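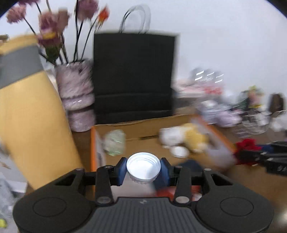
## 3. Durchführung: Sortieren der Kleinteile auf dem Tisch

In unserem Seminar sollten wir untersuchen, wie in einem gemeinsam genutzten Raum Ordnung entsteht und warum sie wieder verschwindet. Ich habe dafür den Tisch im Projektraum von Sketeo gewählt. Dort legen viele Leute ihre Sachen ab: Verpackungen, Spielzeug, Dekoration und sehr viele Deckel. Der Raum wird im August auch von der Bastelgruppe Billell verwendet, und diese Gruppe braucht den Tisch am Nachmittag frei.

Zuerst habe ich die Gegenstände in zwei Klassen eingeteilt. Zur ersten Klasse gehören Dinge, die einen festen Platz auf dem Tisch haben, zum Beispiel die Vase mit den künstlichen Blumen und der große gelbe Behälter. Sie bleiben stehen. Zur zweiten Klasse gehören Kleinteile ohne Platz. Für sie haben wir einen flachen, offenen Karton genommen.

Die Verschlüsse waren schwieriger als erwartet. Ein weißer Flaschenverschluss mit Gewinde und ein flacher runder Deckel sehen aus der Entfernung ähnlich aus, sie lassen sich aber nicht gleich gut stapeln. Die Deckel mit gewelltem Rand kann man aufeinander setzen, die glatten rutschen leicht. Magdy Zerouali, mit dem ich die Arbeit geteilt habe, wollte deshalb nach der Form trennen. Ich wollte alles Weiße zusammen lassen, damit das Suchen schneller geht. Wir haben uns für meinen Vorschlag entschieden, was ich heute nicht mehr so machen würde.

### 3.1 Inhalt des Kartons

Im Karton liegen neben den weißen Deckeln auch Sachen, die nicht zu ihnen passen: der Plüschhamster, ein schwarzes Kabel oder Band in einer Schlaufe und eine zerknitterte, schimmernde Tüte.
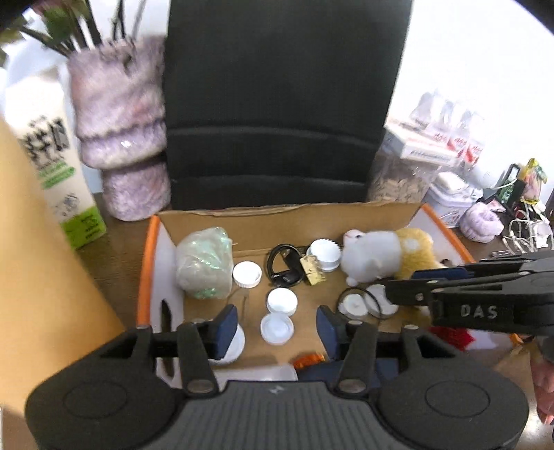 Für den Hamster gab es eine längere Diskussion. Er nimmt viel Platz weg, und die Kinder von Billell suchen ihn immer zuerst. Nach unserer Regel ist er trotzdem ein Teil ohne festen Platz und kommt in den Karton.

### 3.2 Probleme

- Der Karton hat keine Fächer, darum mischen sich die Teile beim Tragen.
- Die Regel »alles Weiße zusammen« ist für andere Personen nicht klar genug.
- Für die Papiertasche haben wir keine Klasse festgelegt.

Für den zweiten Durchgang plane ich 4 kleine Einsätze aus Pappe. Die Maße dafür muss ich noch mit Magdy abstimmen.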